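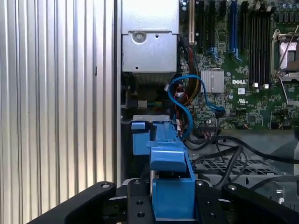
How to read a growth forecast without getting lost

Quick guide, written in a rush between two deadlines. Updated 1 March 2018.

Every few months somebody puts out new numbers for the economy and the headlines all say "cut" or "raised". Fine. Cut from what? Raised for which year? Have the last report open before you start, otherwise you're guessing.

1. Find the date the data was closed. Usually in a footnote near the front. Anything that happened after it isn't in the numbers. A January report can easily be running on figures from before the new year.

2. Check real or nominal. Real means inflation taken out. Nominal means left in. Mix the two and your chart is rubbish. If the table doesn't say, look in the notes at the back, and if the notes don't say, don't use the table.

3. Check annual average or end of year. Two very different things. An economy can shrink all spring, pick up by winter and still show a poor average. Neema Koech, who taught me most of this at Galden, used to write "avg" or "Q4" in pencil next to every single figure. Do that.

4. Line up old and new. Same country, same year, same measure. Old figure in the left column, new in the right, difference in a third. Percentage points, not per cent! Growth going from 4 per cent to 3 is down one percentage point. Write "down 1 per cent" and somebody will email you. 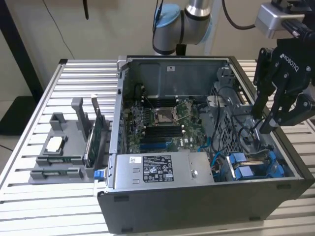
What should I look at first if I only have a few minutes?

The revision table, then the list of assumptions. The table shows what moved and the assumptions (oil price, interest rates, exchange rates) usually tell you why.

5. Read the risks section. Dull but do it. Look for the words "downside" and "upside" and see which gets more room. Then find the fan chart if theres one. Wide fan, not much confidence.

6. Look at the level as well as the growth rate. Say output is 1,000 and falls to 588. To get back to where you started you need growth of 70 per cent, near enough, and the headline will call that a boom. Silly numbers, I know, but the sum works the same way with small ones.

7. Compare with one other forecaster. One is plenty. I use the Caseck quarterly becuase the tables copy cleanly into a spreadsheet. Dambrauskienė is good on the smaller economies, slower to publish though. Check they both use the same base year before you put them side by side.

Bits people trip over:

Calendar year against financial year. India, for one. Look for a slash in the column heading.

Regional averages. Mostly weighted by size, so one big country can drag the lot.

Rounding. 0.1 either way is noise, leave it out of the headline.

The spreadsheet layout I use is the Hestdale one, 7 columns, with the last kept blank for notes. Fill the source and page number in as you go, not at the end.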